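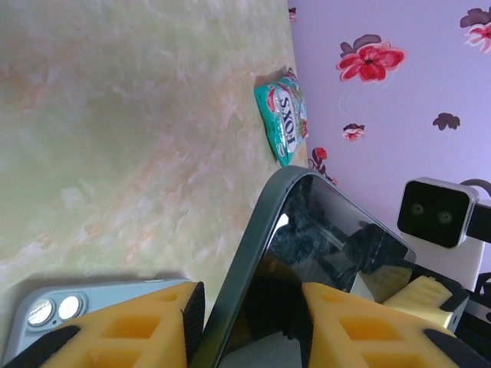 Figure 5.1 A smartphone held between two lattice-patterned gripper fingers, seen from a wrist-mounted camera. A second phone lies on the tabletop at lower left.

Chapter 5
From Pixels to Grasp Commands

Learning objectives

After studying this chapter, the reader should be able to:
- state the difference between an image frame, a camera frame and a tool frame;
- write the chain of transforms that carries a detected point from a wrist camera to the base of an arm;
- explain why a segmentation mask alone is not enough to plan a grasp on a dark, glossy object;
- design a simple state machine for closing, checking and releasing a two-finger gripper.

5.1 Introduction

Chapter 4 treated the arm as a mechanism that follows a path supplied from elsewhere. The present chapter is concerned with where that path comes from. A program that handles household objects must decide which pixels belong to the object, where those pixels lie in space, how the fingers should approach, and when the grip may be trusted. Each of these decisions is made by a separate piece of software, and the boundaries between the pieces are where most faults occur.

Consider Figure 5.1. The held phone has a dark green frame and a black screen, and the screen carries dim reflections. A perception module that relies on color will find the green edge without difficulty. The same module may divide the screen into several regions, one for each reflection, and report that more than one object is present. A depth sensor may return no reading over part of the glass, or a reading that belongs to whatever the glass reflects. The table presents a milder form of the same problem: its veined, marble-like pattern produces edges that do not correspond to any change in height. The floral wall produces many more.

The usual remedy is to combine sources of evidence. In the Clorkau software used for the exercises in this book, a region is accepted as an object only when its outline is supported by both the color image and the depth image along most of its length. The interior is then filled by fitting a plane to the reliable border points. Barbu and Karabulut tested this rule on 208 recorded grasps of flat objects. The plane fit placed the surface correctly in all but 14 of them, and most of the failures involved objects lying so close together that their borders merged.

5.2 Frames of reference

A wrist camera moves with the hand. This has a clear advantage, as the view improves when the hand approaches its target. It also means that every measurement is out of date as soon as the arm moves again. A point detected in the image must therefore be stored together with the joint positions recorded at the moment of exposure - the joint positions at the moment of processing will not do.

The image also has no natural "up." In Figure 5.1 the edge between table and wall runs diagonally, and the brand name FOX'S on the small candy packet reads sideways. Software that assumes a level horizon, or that was trained only on upright pictures, will perform poorly on such views. Two approaches are common. The first rotates each image into a fixed orientation by means of the known wrist angle. The second leaves the image as it is and trains the detector on many orientations. Section 5.4 compares them.

5.3 Knowing what is held

Once the fingers have closed, the object and the fingers appear together in nearly every image. The fingers must be masked out, or the planner will treat them as obstacles and refuse to move. The held object must be removed from the map of the table and attached to the model of the hand. Objects that remain on the table, such as the phone in the pale blue-grey case, must stay in the map even when a finger covers most of them.

This last requirement is often neglected. Fontes describes a trial at the Lalleldale laboratory in which the tracker dropped any object that was more than half hidden. The planner then set the held item down on top of the missing one. The corrected tracker keeps a hidden object at its last known position until a clear view shows that the position is vacant.

Before you read on

1. Write down the frames needed to express the corner of the candy packet in the coordinates of the arm's base.
2. The joint positions in a log are stamped 49 milliseconds later than the image. Describe the effect on the estimated position of an object when the wrist is still, and when it is turning.
3. Suggest one test, using finger position only, that would tell the program whether the gripper has closed on an object or on nothing.

Answers to question 2 are discussed in Section 5.2.3, together with the calibration procedure for the Zullent arm.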